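Keep-out checks in simulation: do you count the gripper or just the wrist?

Posted Wed 13 March by lovard_548

I'm writing house rules for our simulated arm before we let Nerinel near a real one. Do you measure clearance from the fingers or the wrist?
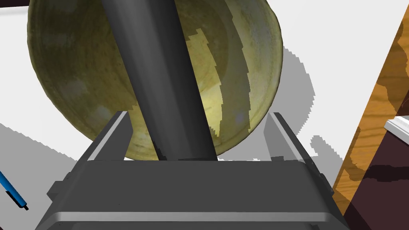

Wrist view, green bowl behind the gripper

The other spot that worries me is the big grey thing. 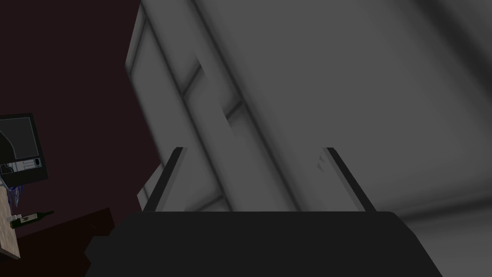 Jaw open, close to the grey unit

nemer15

Fingers, always, and with the jaw fully open!! Wrist numbers flatter you.
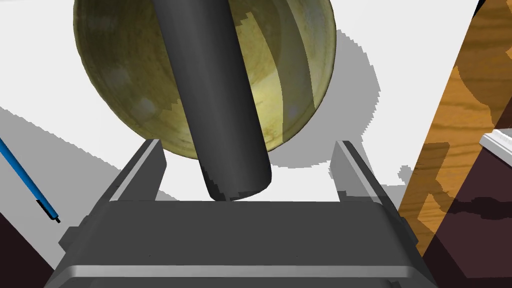

Fingers spread wide, pen over on the left

pillay_may

Agree with nemer15, but write down your stop rule too (ours is 4 cm, then halt and log it).
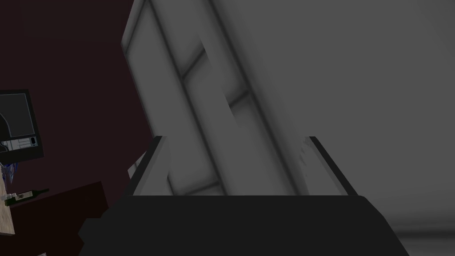
Our rule sheet also says every keep-out zone gets a name and a margin, even for stuff well away from the job. I'd list that green bottle lying on its side, and the monitor as well. Bottles roll, so give it extra.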